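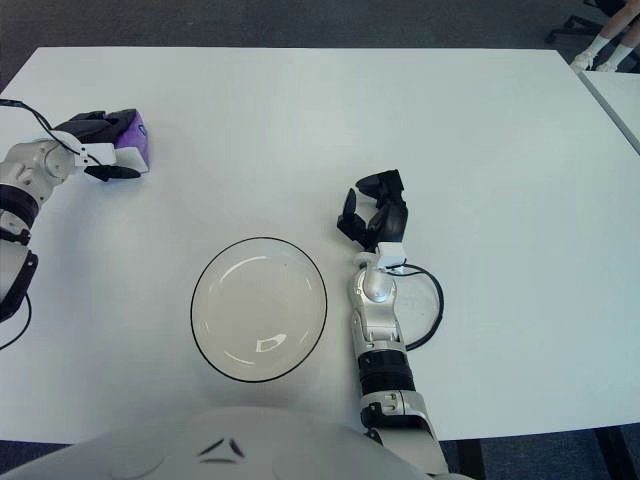

The left hand holds a purple block over the table during a recording session at Comura. The glass bowl is the target.

6 min read

Jaxon Robichaud starts his recordings at 8 in the morning, before the rest of the office is in, and stops when his shoulders get tired. He runs data collection at Comura, a small company that trains two-armed robots to handle household objects. His job is to produce examples. Each one is a short recording of a person steering the robot through a task, start to finish, and the learning system is trained on the whole pile.

The task when I visited was putting a block in a bowl. It had been the task all of July.

"People come in expecting laundry or cooking," Robichaud said. "I show them the bowl and you can see their faces drop a little. But if you can't get the block in the bowl, you're not going to get the shirt in the drawer."

The count on the whiteboard that day was 1799 accepted recordings. He updates it by hand each evening with a dry marker. The software keeps its own number, but he likes having one on the wall that he has to walk past.

Comura calls one recording an episode. For the bowl task, an episode begins with both hands in a starting position and ends when the block is down and the hand has let go and pulled back. The good ones run 19 seconds. Robichaud said the length matters less than people think, as long as the operator doesn't stop partway to figure out what to do next.

"Hesitation is the worst thing you can put in there," he said. "If I hang over the bowl for three seconds wondering about my grip, the model learns that hanging over the bowl is part of the job. Then you deploy it and it hangs there. I've watched it do my own bad habits back to me. It's not a great feeling."

He came to the work from a machine shop, where he set up and ran milling machines. A friend at Lenihan, the contractor that supplied Comura's first operators, told him they were looking for people with steady hands who didn't mind repetition. He took a contract for one season and stayed on. Now he trains the operators and decides which episodes are kept.

The rejection rate is higher than I expected. On a normal day the team records 200 episodes and throws out 26. Some go because the block was dropped. Others look fine to a visitor. Robichaud pulled up two recordings side by side and asked me which one was bad. I couldn't tell. In the second one, he said, the operator had bumped the rim of the bowl on the way in and slid it a finger's width across the table.

"The block's in the bowl, so technically it worked," he said. "But he got lucky. I don't want to teach lucky."

He doesn't throw out every mistake, though. If an operator fumbles the grip, notices, and picks the block up again cleanly, that one stays. The early data had none of those. Every episode was a clean first try, and the trained system had no idea what to do after a miss. It would close its hand on nothing, carry the nothing over to the bowl, and let go.

"It was very confident," Robichaud said. "It did the whole motion. So we went back and started recording recoveries on purpose. You start with a bad grip, and you fix it. That's harder than it sounds, because you have to do something wrong in a natural way."

I asked about the bowl itself. A clear glass bowl on a white table seemed like a choice somebody had made to cause trouble, and Robichaud said it was. The team began with an opaque one, and the system did well with it in a week. Then they swapped in glass and the success rate fell apart. There isn't much to see except the black rim and some reflections, and the reflections shift with the light.

"A person doesn't think about that at all," he said. "You see a bowl. The cameras get a thin line and some bright spots. So we had to show it the glass bowl in a lot of different places, at different times of day, and let it work out what stays the same."

Placement is handled by a list. Before each episode a script called Enavska gives the operator a position for the bowl and a position for the block, along with which hand to use. Robichaud wrote the first version after he noticed that operators left to themselves put the bowl in the middle nearly every time. They also picked the block up with whichever hand they favored. Half the early recordings were right-handed for no reason other than that the operators were.

Fita is the name of the other piece of software, the one that records. It saves the camera views and the position of every joint in both arms, including the arm that isn't doing anything. New operators tend to forget about that one. They'll concentrate on the left hand and let the right one drift.

"The idle arm is still data," he said. "If you let it wander, the robot learns to wander. I tell people to park it somewhere sensible, open the hand, and leave it alone. It should look ready. Some days that's the whole lesson, just keep the other hand still."

Cables are the other thing he talks about with new people. The arms have cables running along the outside in places, and a loop that swings into a camera's view can hide the object at the wrong moment. He checks them before every block of recording. He doesn't try to get them out of view completely. The robot will have its cables on wherever it ends up, he said, so it may as well see them in training.

The steering takes some getting used to. Operators control both arms at once, and there is very little sense of touch. You learn how hard the hand is gripping by watching the fingers. Robichaud said most people can move the block on the first morning and produce usable episodes by the third day. A few never do. He has stopped trying to guess which. The best operator he has trained was a retired school bus driver, and the worst was a very good video game player who wanted to go fast.

He keeps sessions short. An operator records for 40 minutes and then does something else, usually labeling or review. Past that point the motions get sloppy in a way the operator doesn't notice. Robichaud does, because he reviews them all, most of them at double speed with a cup of coffee. He used to do some of that at home on Sunday and has quit.

I asked if he thought the work would be done by a machine eventually. He said parts of it already are. The trained system now attempts the bowl task by itself, and an operator takes over only when it gets stuck. Those takeovers are saved as well, and he considers them the most useful recordings the company has.

"One of those tells you where it's weak," he said. "A hundred clean ones just tell it what it already knows. So the job's changing. I used to be doing it all day. Now I sit there and wait for it to need me, and then I have to be good right away, with no warm-up. I find that more tiring, to tell you the truth."

The next task on the schedule is taking the block back out of the bowl. Robichaud expected it to be harder, mainly on account of the sides. The hand has to go in from above and the fingers don't have much room to open. He had tried it a few times at the end of a shift and hadn't saved any of them.

"Ugly," he said. "Give me a couple of weeks."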